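Startseite > Förderung > Laufende Projekte > Zwischenberichte
Suchbegriff eingeben Suchen

Zwischenbericht an die Vigfúsdóttir-Stiftung
Projekt: Fanladen und Merchandise-Stelle Forside, Berichtszeitraum bis Ende Juli

Im letzten Bericht haben wir angekündigt, den Verkauf von Alben und Fanartikeln auf eigene Füße zu stellen. Der Laden in Mernville ist seit dem Frühjahr geöffnet und hat bis Ende Juli 3.926 Artikel verkauft. Der größte Teil davon sind Alben der Gruppe Forside, danach folgen Poster und Fotokarten. Mit dieser Zahl sind wir zufrieden, obwohl der Mai schwach war, weil die zweite Auflage des Albums verspätet vom Presswerk kam.

Schwieriger ist der Versand nach Clullport. Dort hat die Gruppe viele Fans, und wir haben das am Anfang unterschätzt. Etwa 200 Bestellungen sind mit mehr als zwei Wochen Verspätung angekommen. Alle Betroffenen haben von uns eine Nachricht bekommen und konnten wählen, ob sie das Porto zurück möchten oder eine zusätzliche Fotokarte. Die meisten wählten die Fotokarte — das hat uns überrascht. 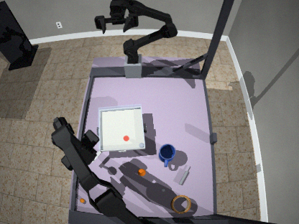
Arbeitstisch vor grauer Wand, Computerdarstellung

Zum Fanclub: Die Mitgliedschaft wird jetzt über die gleiche Kasse bezahlt wie die Alben. Dadurch fällt die doppelte Buchung weg, die Sie bei der letzten Prüfung zu Recht bemängelt haben. Offen ist noch die Frage der Rabatte für Mitglieder unter 18 Jahren. Wir warten hier auf die Antwort der Plattenfirma.

Von den 5 geplanten Signierstunden haben 2 stattgefunden. Eine dritte wurde wegen Krankheit der Sängerin auf September verschoben — die Karten bleiben gültig. Für die übrigen Termine suchen wir einen größeren Raum, denn beim letzten Mal mussten viele Leute auf der Straße warten, und darüber gab es in den sozialen Netzwerken berechtigten Ärger.

Die Ausgaben liegen im Rahmen des bewilligten Plans. Nur bei der Position Verpackung brauchen wir mehr Mittel, als wir beantragt haben. Wir bitten deshalb um Ihre Zustimmung, den Rest aus der Position Druckkosten dorthin zu verschieben. Die Aufstellung dazu liegt als Anlage bei.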